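Changing and checking the finger pads on the hand-held gripper

Written by Gillespie Geddes, Murnero workshop, Pristport. Last changed 2023-01-06.

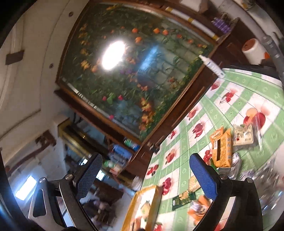
This page is for everybody who takes a hand-held gripper out for recording and brings it back to our bench. The pads are the part that wears first. When a pad is worn, thin packets start to slide, and the person holding the tool presses harder without noticing it. Then the linkage also suffers.

What you need

A small hex key, the one with the yellow tape in the Anel drawer. A soft brush. Lint-free cloth and alcohol cleaner. A new pair of pads from the Kinnear box. A strip of ordinary printer paper, 80 mm long.

Before you start

Switch off the camera and take out the battery. Open the fingers completely and let go of the trigger. Check that the gap between the pads is free, with no crumbs or pieces of wrapper inside. We record a lot on tables with snack packets, and small bits of plastic film like to hide behind the pads.

Cleaning

Brush the texture of each pad from the root to the tip. Wipe with a little alcohol on the cloth, never directly from the bottle. Clean around the pivot pins also, but do not put oil there. Oil travels to the pads and you will have to begin again.

When to change a pad

Bend the tip lightly with your thumb. A good pad comes back at once. If it stays bent, or if you see a crack at the base of a rib, change it. In normal use a pad lasts around 14 sessions with us, but heavy bottles shorten this.

The two pads do not need to have the same color. We have dark grey-blue and bright blue ones in use together and they work the same. Please write in the log which color is on the left and which on the right, so that the people who look at the recordings later can follow it.

Changing the pad

1. Loosen the two screws at the base of the pad. Do not remove them fully, they are short and fall easily.
2. Pull the old pad straight up. If it is stuck, move it gently from side to side – do not use a screwdriver as a lever.
3. Push in the new pad until it stops. The texture must look toward the other finger.
4. Tighten the screws one after the other, a little each time.

Checking the result

Close the fingers slowly. The tips should meet first, then the rest of the pads. Put the paper strip between them and pull. It should hold with light pressure on the trigger. If it slides out on one side only, the pad is sitting crooked, so go back to step 3.

Then look at the live view from the camera. Both pads should be well visible and lean toward the middle, and the pivot pins on each side should be easy to see. If one finger stands clearly higher than the other, the camera mount has probably moved. Do not correct this by bending a finger. Loosen the mount, turn it back to the mark and look again.

Last, pick up something soft and something hard, and put them down again. Write the date and your initials in the log. Old pads go in the grey bin under the bench.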